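Jekton publishes handling rules for hand-held grippers

Jekton has put out a short set of working rules for people who use hand-held grippers to record tasks for robot training. The rules took effect in March at its own site and have also been adopted by two firms it works with, Kurimex and Martinelli.

The document runs to 24 pages, most of them checklists. It covers how the tool is inspected before a shift, how long one person may use it, and what has to be written down when a part is changed. Until now each site kept its own list, and recordings made at one site could not always be used at another.

Under the new rules, every session starts with the fingers fully closed. The operator checks that the two finger blocks meet evenly along their length, then opens and closes the gripper 3 times and looks at the pivots. If a finger block sits crooked or an arm catches, the tool is tagged and goes back to the bench. Operators are not allowed to tighten screws themselves in the middle of a session.
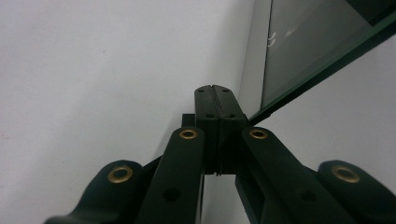 A hand-held gripper in the fully closed position, with brass eyelets on its linkage arms.

Pivots get a section of their own. Each gripper is to be taken out of use for a full inspection after 2000 recorded grasps, whether or not anyone has reported a fault. Worn eyelets must be replaced in matching pairs, left and right, and the date goes in the tool's log. Kurimex had asked for a longer interval but agreed to the lower figure for the first year.

The rules also deal with the place where the recording is done. Lighting should be even, and glass or other shiny surfaces near the work area must be noted on the session sheet. They do not have to be covered. An earlier draft required covers, and Martinelli objected that its operators work in ordinary rooms where that would take up almost half the setup time.

Operators may hold the tool for no more than 40 minutes before a break. They must also be told what the recordings will be used for and may ask for a session to be deleted within 24 hours. Deleted sessions are to be removed from all copies, including those already sent to a partner firm.

Session sheets and tool logs will be kept in Bitby, the record system that all the firms already use. Paper sheets can still be filled in on the floor but have to be entered by the end of the shift.

Jekton said it would collect comments from operators through the summer and issue a revised version after that. The current text is available on request from its training office.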